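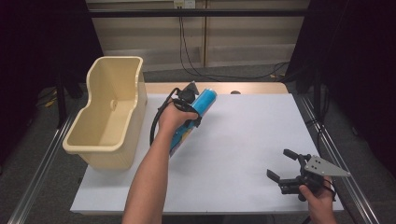

*Can and basket task, right hand on the can, gripper in the left.*

21 February 2019

Started on the can set for Thaler. White sheet on the table, cream basket on the left, blue can. Right hand wears the strap and the small unit over the knuckles, left hand holds the gripper by its handle.

Recorded 226 takes. Threw out 10 where the hand signal dropped for a moment, and 2 where I pressed stop too early. The rest are copied to the Birkitcombe drive under `can_basket`, not yet labelled.

Notes:

- The wrist cable pulls if I reach for the far edge. Leave more slack and tape it at the elbow.
- Glossy cans give bright spots under the ceiling lights. Try with the lamps turned down.
- My grasps are getting too alike. Change the start angle every 3 takes.

Ruben Visser wants the gripper takes named separately from the bare-hand ones, as we did in October. Agreed. I'll rename before labelling.

Still to do: same task with the basket on the right.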